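Skaltville Community Help > Toys & Games

Pegs keep coming out of cube set – glue them?

I bought a secondhand set of plastic cubes with short pegs that go in a hole on the face. Seller swore it was complete. Mine droop like the purple one, and the rest of the table is still unsorted. 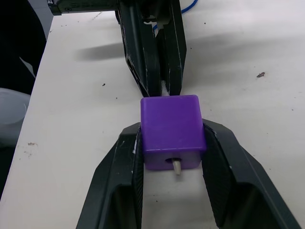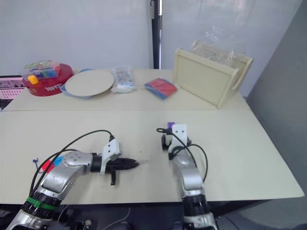
2 answers

Answer 1 (14 votes)
I wouldn't glue anything yet. Pull one peg and try it in a few other cubes. If it sits straight in one of them, you have a mixed set – sellers do that constantly. If it leans in all of them, wrap one turn of plumber's tape around the end. Glue is forever and I don't trust the "removable" kind either. The scuff on the purple one is only cosmetic.

Answer 2 (10 votes)
Just superglue it. Did 13 of mine in March, fine so far. Also "complete" means nothing, my Pichler lot was supposed to have 224 pieces, lol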